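Neighborhood Talk > Dridville > Buses, roads, parking

Topic: Route 16 cut to hourly?? anyone got the real schedule

palomino_h
Joined January
Posts: 10

So the sign at the Sarpong Street stop says the 16 goes hourly after 9 am starting next month. Website still shows every half hour. Called, got hold music, gave up. Does anyone have the actual schedule? I need it for work, not to complain (ok also to complain)

Hernán

quiltbarn
Senior member

Sign is right. Driver told me Monday. Mornings stay the same till 9, then hourly, then half hourly again 3 to 6. Nothing after 8 pm at all.

palomino_h

Nothing after 8?? I get off at 8:15.

quiltbarn

Yep. Sorry.

mudflap_dan
Member

Unpopular opinion but have you ridden it at noon? Three people and a stroller. Can't run an empty bus all day and then act suprised when fares go up.

skoryk
Member

Dan it's three people because it's late half the time and everybody who can drive gave up. You cut it, fewer ride, then they cut it again. Watched the exact same thing with the old Joratville line. Went hourly, then weekdays only, then gone.

mudflap_dan

Joratville line went because the plant closed. Different deal.

skoryk

Plant closed after. I was riding it. Line was already weekdays only when the layoffs started.

mudflap_dan

Not how I remember it but fine

ellenw_pidavar
Member

Out here in Pidavar we don't even get the hourly. We get "select trips." Two in the morning, one back at 4:40. My mom's appointments are at 2 so she sits in the lobby for two hours with a crossword. I'd take hourly and say thank you

palomino_h

ellen that's rough. is there a dial a ride out there?

ellenw_pidavar

There is, you book the day before by noon. Works ok for the doctor. Doesn't work for anything you didn't know about yesterday.

quiltbarn

If you use dial a ride ask for a confirmation number, they lost my booking twice. And give the side entrance if there is one, they only wait 5 minutes.

rustybell
Member

How far is your walk Hernán? From Sarpong St you could pick up the 10 on Mill. Runs till 9:30 I think. Check that, I'm going off memory.

palomino_h

Roughly 20 min to Mill and no sidewalk for the last part. Did it once in the rain. But ok if the 10 really runs late that's my plan B. thanks

skoryk

10 does run till 9:30, weekdays. Saturdays it stops at 7.

mudflap_dan

Or get a bike? Not being a jerk, I did it for a year, it's flat the whole way.

rustybell

Flat, sure. Also zero shoulder and trucks. I wouldn't at night.

skoryk

OK so who's going to the meeting. It's the only chance to say anything before it goes through, and they count comments. A one line email counts the same as a long one. Put the route number in the subject or it goes in the general pile. Say what time you ride and where to, that's the stuff they can use. "Bus good" doesn't help.
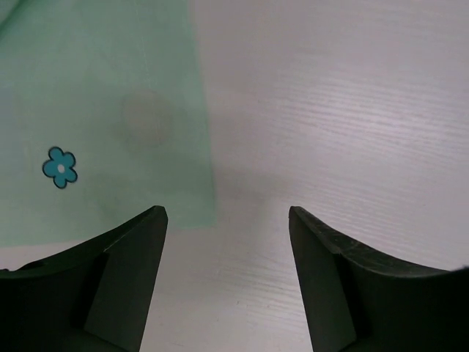 Also ask for the 8:30 trip by itself. One trip. Don't ask for the whole evening back, they'll say no money and move on. When the 10 was getting chopped we got 200 names on a paper petition, mostly people just standing at the stops, and they kept the late run. So it can work.

Pylyp Skoryk

mudflap_dan

200 is a lot for the 10. Did they check those?

skoryk

Every one had a street address on it. I typed them up myself, took all weekend.

quiltbarn

I'll sign. I can leave sheets at the laundromat too if the owner's ok with it, she usually is.

ellenw_pidavar

Does it count if I'm in Pidavar? I transfer to the 16

skoryk

Yes. Put that you transfer, even better.

mudflap_dan

Still think noon is a waste but I'd sign for one late trip. People gotta get home.

palomino_h

Wow ok. Thanks Dan. Emailing tonight on my break, will post the wording so people can copy it. quiltbarn I can print sheets at work, how many do you want?

quiltbarn

Ten or so to start. Leave room for the address, last time the lines were too skinny and I couldnt read half of it.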